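Zuteo Dilside 363 Travel Trailer Awning

If you've ever spent a rainy week at a seaside campground with the whole family squeezed around one tiny dinette, you already know how much a little extra room can do for everybody's mood. The Dilside 363 slides into the rail on the side of your trailer and gives you a proper front porch, with walls you can roll up when the sun comes out and zip down again when it goes back in.

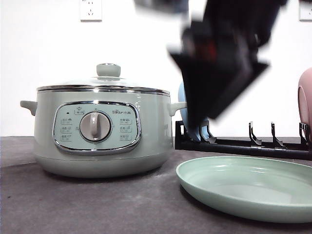 Sage-green hot pot with its glass lid on.

The roof and walls are 500 denier polyester with a 3,000 mm waterproof rating, and the seams are taped at the factory. We get plenty of wind here in February, so we're fussy about poles - these are steel, with a thumb clamp you can work in gloves.

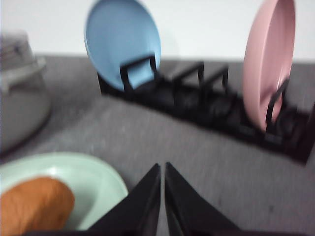

Floor space is the thing most people call us about, and it's worth measuring before you order. Chairs need more elbow room than you'd think, and so do dogs. Save a spot along one side for the dishes too: a long, narrow rack like the black one, with a light blue plate standing up in the first slot, will tuck in nicely against a wall and leave the doorway clear. The Sanis groundsheet is cut to match the floor and is sold separately.

In the bag you'll find the awning, the poles, 20 pegs, two storm straps and a patch kit (please don't throw that little envelope away with the packaging, so many folks do!). The carry bag is cut generously,

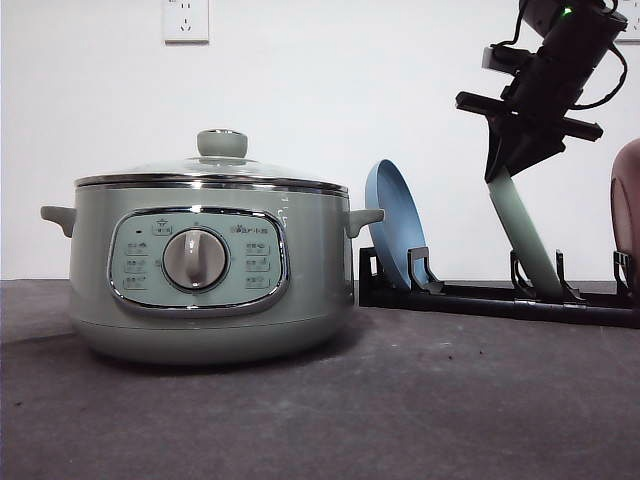 so you won't have to kneel on everything to get the zipper closed on the last morning. If you'd like bedrooms, the Chan inner tent clips onto the loops at the back and sleeps two.
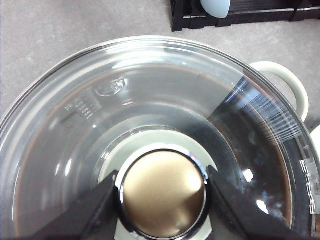
Can I leave the awning up all season?

It's made for vacations and long weekends, so we suggest taking it down between trips and letting it dry fully before you pack it away.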